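Week 5: Cotton fibre and shrinkage

Cotton is nearly pure cellulose. Spinning and knitting pull the yarn tight, and it stays under strain until water lets it go back. Most of the shrinkage you will measure is this relaxation. Jersey is worse than plain weave, as the loops change shape as well as the yarn.

Dr Na's notes on loop length are in the Mukirville reader, section 2. Read them before Tuesday.

Working out shrinkage: take the length before washing, subtract the length after, divide by the length before, multiply by 100. Do width separately. A negative answer means the cloth has grown.

Lay garments flat without stretching and leave them overnight before measuring. Body length is taken from the neck seam to the hem.
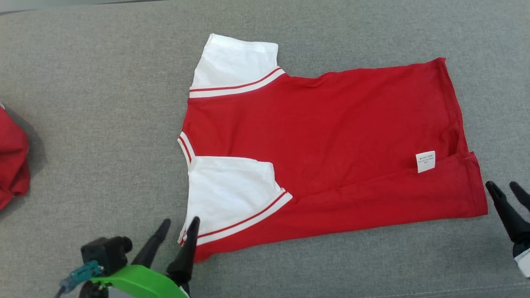
Sleeves are measured along the fold, and raglan sleeves from the neck seam. Write results to the nearest millimetre. Reports go to Kurniawati Majimbun.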